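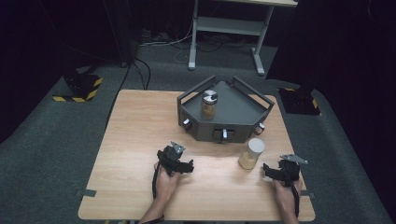
Figure 6. Two hand-held grippers at the table, with the tray and jars set out.

Section 2: Plan and budget before you order

I wrote this section after buying things in the wrong order, twice. If you already have a room, a table and a signed purchase order for your Eden hand-held pair, skip to Section 3. Everybody else, stay with me for a few pages (and get a tape measure, you'll want it by step 3).

The prices are the ones I was quoted in October for our own room at Skirden. Yours will be different, so use them for proportion and get your own quotes.

2.1 Decide what you're going to pick up

1. Write down the objects first. I mean actual things, with sizes. Jars, lids, trays, whatever your work is made of. My first list said "small containers" and it was no help at all when I had to choose finger plates.

2. Measure the widest thing you want to grip and compare it with the opening on the gripper data sheet. Leave yourself some slack! A jar that only just fits between the plates on paper is a pain to approach at an angle.

3. Measure the height of everything that has walls or handles. With a raised-wall tray on the table, you come down over the edge with the whole gripper, straps and all, and the body is a lot bulkier than the fingers. Try it with a cardboard mock-up if you can't borrow a gripper.

4. Buy duplicates of anything made of glass. I put jars on the same order as the grippers and treat them as supplies.

Note: Glass and polished metal can be hard on cameras. If you're going to record the work, get a plain plastic version of each container too and compare the footage before you commit to a full set.

Caution: Powders and grains find their way into everything. Fill jars part way, put the lids on, and keep the open ones well away from the gripper joints. The Eden warranty card doesn't cover contamination (I asked).

2.2 Plan the table and the floor

1. Pick the table before you pick the mounts. The clamp-on clips I like need a straight stretch of edge, and on a table with rounded corners you lose more of that than you'd expect. Check the clip jaw against the thickness of the top as well.

2. Stand where the operator is going to stand and hold a gripper in each hand. Now reach for the far side of the table. If you're leaning on the edge to get there, the table's too deep, and no amount of money spent on grippers is going to fix it.

3. Mark out the floor with tape: the table, the operator, any stands, and a path to walk out. Bases take more room than the poles they hold up, so tape the bases.

4. Work out your cable runs while the tape is down. Count the extra length for going along the wall and under things, then order the next size up. I ordered to the exact length the first time and ended up with cable strung across the spot where I wanted to stand.

5. Price floor covers and cable ties right now, on the same sheet. They're cheap, and they're also the first thing to get dropped from an order when somebody asks you to trim it.

Caution: Hazard tape on a base helps people see it but does nothing for a cord lying across the carpet. Keep loose cables out of the operator's standing area.

Note: Look at the light before you buy any lamps. Switch on whatever's overhead, put a shiny lid on the table, and see where the glare lands. Moving the table is free.

2.3 Build the budget

We worked with a ceiling of $3000 for everything that wasn't the grippers themselves. The grippers came out of a separate equipment line, and I'd push for that split if your accounting people allow it. Otherwise the big item eats the whole conversation and you end up balancing jars on a borrowed desk.

1. Start a sheet with four columns: item, supplier, price, and lead time. Don't leave lead time for later. The slowest part sets your start date, and in our case that was a tray.

2. Get the table and stands quoted together. Hovska gave me a better delivery charge that way, and it meant one visit to the loading dock.

3. Ask for the finger plates, the wrist straps and the cords as separate lines. You'll be replacing them at different times, and you want to know now what a single strap costs. A set of spare plates from Huỳnh was $211 with shipping. I bought one set and wish I'd bought a second on the same order.

4. Put small hardware on one line. Clips, knobs, brackets, ties, all of it. We ended up with 32 pieces on that line, and the whole bag still cost less than one spare strap.

5. Add training time. It's real money even if it never shows up on an invoice. I set aside 6 hours per operator for getting used to the weight and the trigger, and everyone used all of it.

6. Hold something back. Whatever is left after you've priced the list, keep it unspent until you've run the table for a while. Ours went on a better tray and a second roll of floor cover.

Note: If a supplier offers a bundle, ask them to break it out by part number anyway. The bundle I was offered had a stand in it that wouldn't have cleared our ceiling.

2.4 Order in stages

1. Order the table, the clips and a small set of objects first. Set them out and rehearse the movements with your bare hands.

2. Fix whatever's awkward. Shift the tray back, swap a tall jar for a short one, raise or lower the table. All of that is easy at this point.

3. Order the grippers and the spares. Confirm the strap size for each operator when you do. Ours came in one size by default, and it was too loose for half the people using it. A loose strap lets the gripper roll in your hand, which gets tiring fast.

4. Order stands, lights and anything that needs mounting last, once you know where the operator's elbows go.

Caution: Don't cut or drill the tabletop until the grippers have arrived and been tried on it. I have a very nice hole in mine that I now cover with a tray.

Keep your sheet somewhere you can find it. You'll need the part numbers again for the unpacking check in Section 3, and the lead times when you fill in the spares card at the back of the guide.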